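About Tamonden

We build robot arms in a shared workshop, and we love it. Tamonden started when Teodor Pană and Gyula Virág found out they'd each been trying to build the same kind of arm in their own garages, about two miles apart, and had made most of the same mistakes. They put their parts in one pile, rented a bench, and had something that moved by June. It moved in the wrong direction, but it moved!

These days we have a proper space with a concrete floor, a loading door, and a coffee maker that predates all of us. There are 64 members. A few come in every evening, plenty come in once a month, and a handful mostly send us drawings at two in the morning and ask whether the bracket will hold. (Send them. We like getting them.)

What we work on

Mostly arms, and mostly arms meant for a house. Members have built mobile bases and a camera slider and one very loud window-blind opener, but the project that pulls everybody in is Dudico, our two-arm kitchen bench build. The idea is a pair of arms you can put together at home with hand tools, a drill press if you can borrow one, and a lot of patience with cable routing. We want it to do the small, fiddly kitchen jobs: opening, holding, scooping, pouring, putting back.

Dudico is on its third version. The first had belts that slipped. The second had a shoulder so heavy that the elbow never stood a chance. For the third, Oanh Đinh redrew the upper linkage over one long weekend and moved the weight closer to the base, and it changed the whole feel of the machine. You can run it slowly now without that shudder at the bottom of the reach. Anyone who was around for version two will tell you what a relief that is.

Right now we're deep in pouring. Pouring is wonderful to work on because it looks so easy. You tip, you wait, you stop. Then you try to write down when to stop, and you find out how much your own wrist has been doing for you all these years. Squeeze bottles are harder again, with the tilt and the grip both in play, and a gripper that holds a full bottle nicely may crush a half-full one. 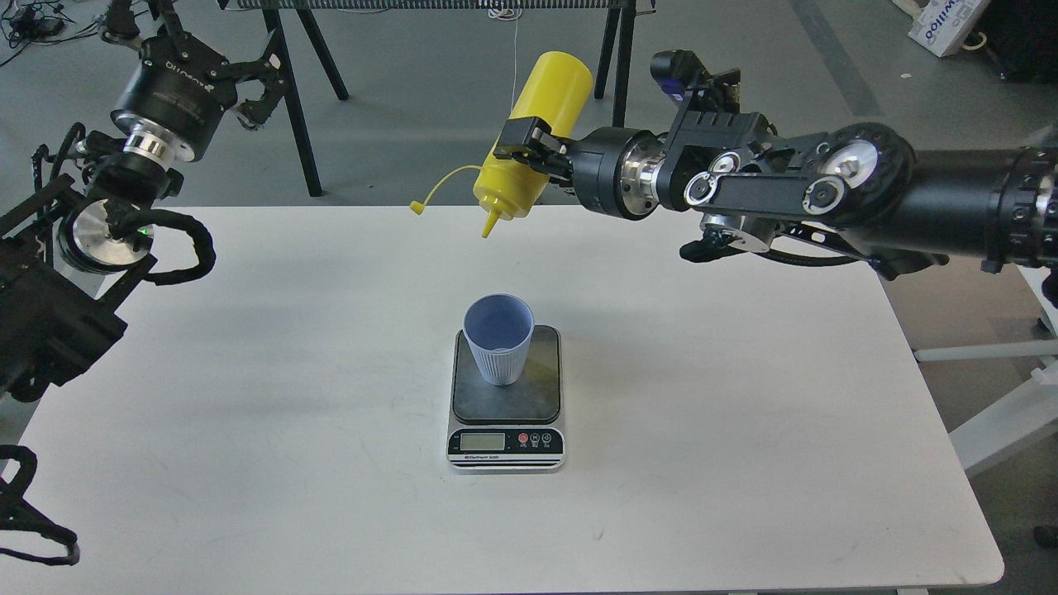 Our measuring setup is deliberately plain. We went through a spell of wanting load cells in the fingers and a special tray with its own electronics, and Rajkumari Malhotra talked us out of it by bringing in a kitchen scale. She was right. A scale gives you a number everyone in the room understands, and if you're building at home you probably own one already. We log each try in a shared sheet with the target, the reading, the grip setting and a notes column. The sheet has 1,397 rows so far. The notes column is the best reading in the building, and newcomers are often handed it on their first night in place of a manual.

If you want to try it at home, start with water and a light cup, tare before every run, and keep the arm's speed down until you trust your stop button.

How the place runs

Members pay monthly dues of 40 dollars, which covers bench time, the printers, the small lathe and shelf space for one project box. If that's a stretch, talk to Nisha Kanaujia and she'll work something out with you. She handles memberships, and she also teaches the soldering nights, so she's easy to find.

We run a beginner build course called Gososham. It lasts six weeks and each group has 6 people, so that everyone gets their hands on a joint, a motor and a controller and no one spends the evening watching over somebody's shoulder. You leave with a single working joint on a stand. It's a small thing, but quite a few people have come back and added a second joint, then a third, and you can guess how that ends. No background needed. We've had a baker, two retired bus drivers and a high school junior in the same group, and the baker had the neatest wiring.

Parts are the part everyone asks about. We keep a shelf of common bearings, pulleys and bolts at cost, and the odd aluminum ring that somebody turned one too many of. For bigger orders we club together through Mittal, a supply shop across town that has been very patient with our lists. Orders go in at the end of each month, and the sign-up sheet is on the wall by the printers.

A few house habits

Power off before you reach in. Label your cables at both ends. If you borrow the scale, put it back on the table with its batteries in it. Food experiments are welcome, but sticky ones go on the tray, and the person who ran the syrup test knows why that rule was written.

All of our drawings and code are shared with members, and we post the finished versions for anybody to use. If you build one, we'd be thrilled to hear about it, especially if you changed something. Gyula keeps a folder of other people's Dudico builds and will show it to you whether you ask or not.

Come by

Open evening starts at 7 p.m. and the door stays open until people drift home. Bring a project, a broken motor, or just questions. Teodor is usually at the back bench with a hex key in his mouth, so give him a second before you expect an answer.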